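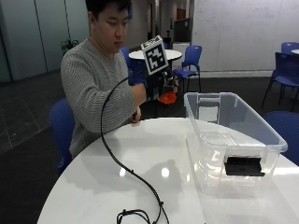
Glove build, part whatever: the cable is winning

April 2024

So the glove is on a hand and the marker is on the glove, and I'm going to call that a good month! If you missed the earlier posts, I'm putting together a sensor glove so I can teach my little desk arm (Sumau, the one with the squeaky elbow) to pick things up by copying a person. The finger data comes from the glove itself. The position of the hand comes from that black-and-white square on top, which a fixed camera tracks while you move about.

We've moved to the big round tables at Baleck, the shared workshop, and I like it a lot better than my kitchen. There's room for the clear bin, for one thing, and you can sit down properly while you practice lifting the orange thing over and over. The shiny white tabletop is a bit of a pain, though. Overhead lights bounce off it like crazy, and I spent a whole evening fiddling with exposure before the tracker stopped losing the marker every time the hand went low. A dull tablecloth would fix it. I keep forgetting to bring one.

Now, the cable. It's long, it's black, and I've clipped it along its length so it won't pull at the wrist, and it still finds a way to wander across the whole table and knot itself up near the edge. Yu-ting Peng thinks I should go wireless and has sent me 5 links to prove it. I did price up a Weldu radio board, but then you need a battery on the back of the hand, and the glove is already pretty bulky around the knuckles. I'd sooner have a leash than a brick.

The marker mount is version three. One and two were glued flat and the card kept bending whenever the fist closed (the tracker hates that). Now it sits up on a stiff little base and leans a touch, which the software can deal with as long as I redo the calibration every time the glove comes off. Ugh, yes, every time.

Recording is going okay. I've got almost 200 lifts saved and 17 of those are junk, mostly from me starting the log too late. Vanderleia Assunção is helping me clean them up with Celiron, her file-sorting script, which she wrote for bird calls and which works weirdly well on hand data.

Next up is a shorter cable, then the first playback on the arm. I still need to oil that elbow.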